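Sunday at the Drulilach open day

Got there late, parking a mess, walked in through the wrong gate. Anyway. Drulilach is the wildlife hospital out past the reservoir, mostly small mammals and water birds, and once a year in May they let people in. Most of the animals you don't get to see, fair enough, they're sick and we're loud.

Tour groups go every half hour. Ours was led by Nghĩa Kiều, who runs intake. Fast talker, I missed half my notes. What I got: they took in 1,925 animals last year, more than 1,000 of them in the spring rush. Ducklings, baby squirrels, rabbits dug up by dogs. Opossums too, lots, often still in the pouch when mom gets hit by a car. If you find a dead one on the road, check the pouch. Don't pull the babies off, bring the whole thing in. Gross but that's the advice.

Otter pool next. Three otters, all in the back behind the screens, so we watched them on a monitor in the hallway. One was cracking a crayfish on its chest. The kids in our group went completely nuts. The otters stay close to a year before release because they need to learn to fish, and they aren't allowed to get used to people, so feeding is done through a chute with nobody talking.

Then the heron aviary. Smells. One great blue with a fishing line injury, healing ok, standing in the far corner giving everyone the eye. Nghĩa said herons go for your face so the staff wear goggles, always. Fishing line is the thing they complained about most all day. There's a drop box for old line at the front gate, I have a whole tackle box of the stuff so that's going back with me next time.

Lunch was a taco truck, long line, worth it. Bought a tote bag. Skipped the raffle.

Afternoon talk on bats ran over by a lot, but good. Bring a bat in a shoebox with air holes, gloves on, never bare hands. Rabies is rare but they can't take teh chance, and neither should you. They had 56 bats over the winter and the speaker seemed to know every one personaly.
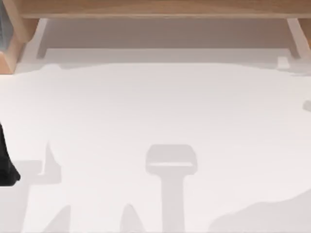
If you want to go

Entry is free, donations at the gate. Wear boots, the path by the pond is mud. No dogs. Restrooms are next to the gift shop and there's only the one set, so plan ahead.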